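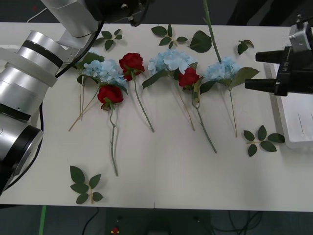 **Figure 7.** Stems laid out on the white table: three artificial red roses, three pale blue hydrangeas, and loose leaf sprigs.

### 3.2 Stems, Order, and the Problem of Filler

Our participants arranged artificial flowers throughout. Fresh ones were tried in the pilot at the Fellton studio, where the hydrangeas sulked by noon and the budget followed them. Artificial stems hold their shape from one session to the next, and the only thing they ask for is dusting.

The palette was kept small on purpose. Red roses and pale blue hydrangeas are easy to tell apart at arm's length, and they make different demands on an arranger. A rose is a point; a hydrangea is a crowd. Varela's handbook for shop trainees advises placing the crowds first and fitting the points into whatever room is left, advice that 13 of our 40 participants followed and the rest seem to have taken as a personal challenge.

Roses and hydrangeas were set out in a loose row, the two kinds alternating (Figure 7). We had expected this layout to be neutral. It was not, quite. Several participants read the row as a hint and built their bouquets in the same sequence, left to right, with the solemnity of people dealing cards.

The leaf sprigs gave more trouble than the blooms. Cemetti treats greenery as the frame of an arrangement, to be settled early. Most of our participants treated it as packing material and pushed it in at the end, wherever a gap showed. Two left it out entirely and, when asked, said they had assumed it was scrap. We return to the matter of scrap in Section 4.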